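Ticket 128: recipe card upload stalls at 20 photos
Opened Jul 18, 2023 by Sveva Messina

Loving Trarkell so far! One snag: my picnic album hangs on photo 21, every single time.

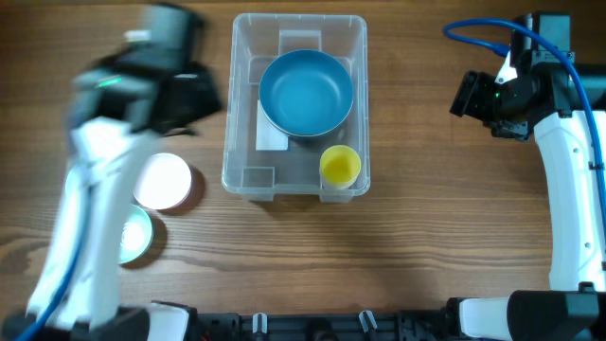 Smaller files don't help. Same hang in a second browser, and my login is fine.
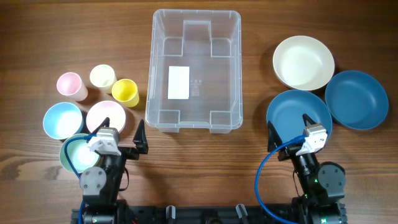
Nana Annan: Great report! Is "keep originals" on? Try switching it off.

Off now, and it got a bit further.

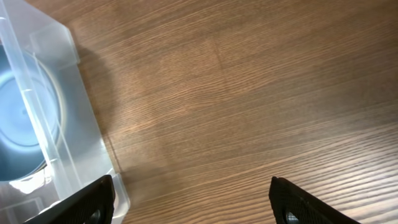 Clear bin on the wood table

Then error 400 popped up. 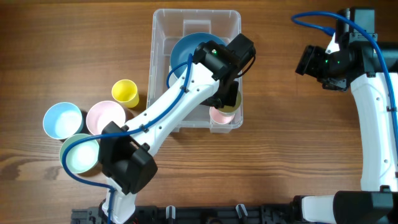 Abílio Nogueira: Error 400 is the old album limit. Make a new album and it'll go through.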